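The Long Wait for Drundemmont

Saturday, March 23, 2024

Ask three growers what Drundemmont is and you get three plants. Short, purple, smells of diesel. Tall, green, lemon. The third guy says it never existed. Welcome to lost strain hunting.

What we have on paper: one seed list from a mail-order outfit called Maro, long gone, with Drundemmont at number 192. Ten seeds to a pack. No parents listed. No flowering time. Just "hardy, for the patient." Great, thanks.

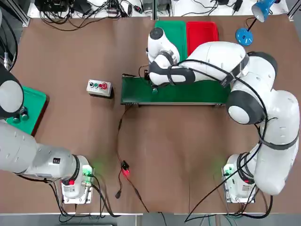

Two arms, one brown tabletop, a green tray at the left.

So where did it go? Best guess is Draratari, the hill farm that bought up old stock and kept it in a fridge next to the butter. Their logbook runs to 3,017 entries, most in pencil, a lot of them smudged. Drundemmont shows up 7 times. Twice it's spelled wrong, and once somebody crossed it out hard enough to tear the page.

The last entry is the good one. "Crossed w/ Egilsson, keep." Egilsson we know - a stubborn northern line, early, thin leaves, not much to smoke but it'll finish in weather that kills everything else. If Drundemmont went into that, some of it is still around. Maybe in your neighbor's shed.
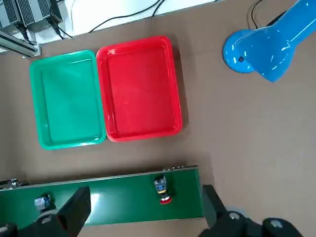 The trouble is proof. Old seed is mostly dead seed, and a name on a bag is worth nothing once the bag has been reused. People want it to be real so they pop a mystery bean, get something purple and call it Drundemmont. Then they sell cuttings. Then their are forty versions and a forum fight.

I grew one of the supposed crosses last year, from a pack marked only with a D. Slow to start. Stretched like crazy in week four, then sat there doing nothing. Smell was pepper and wet cardboard, later somthing closer to orange peel. Nice plant. Could be the real thing, could be anybody's bagseed.

Seeds saved anyway. Next round goes in at the end of March, indoors first, then out once the nights quit freezing.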